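Redico hand-held gripper pair, Venedstead bench: inspection checklist
Unit 2, checked December 12, 2024

1. Pivot pins. Seated, no side play. OK.
2. Finger pads. Fine ridges intact on both pads, no lifting at the edges. OK.
3. Full opening. Jaws to open wide and stay level with each other.
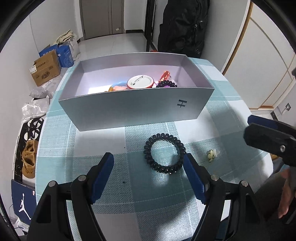 Comment: left jaw slightly stiff over the last part of travel. Linkage cleaned, one drop of Vandenberghe light oil per pin. Recheck in January.

4. Fingertip screws. Tight. OK.
5. Cable on sensor housing. Must hang clear of the linkage through the whole stroke. OK, tie moved back a little.
6. Lenses. Wiped with dry cloth only. OK.
7. Pick test, mixed small items, 100 cycles. Flat and round parts to be included. 2 drops, both on the coiled hair tie. Within limit.

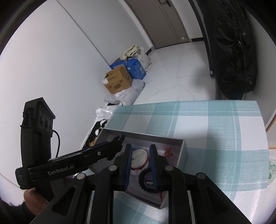
Item 7: test box with pin badge between the fingers, second unit at left.

8. Cycle count since last pad change: 146. Change due at 800.
9. Spare pads. One set left, order from Brendemard.

Result: passed with comment on item 3.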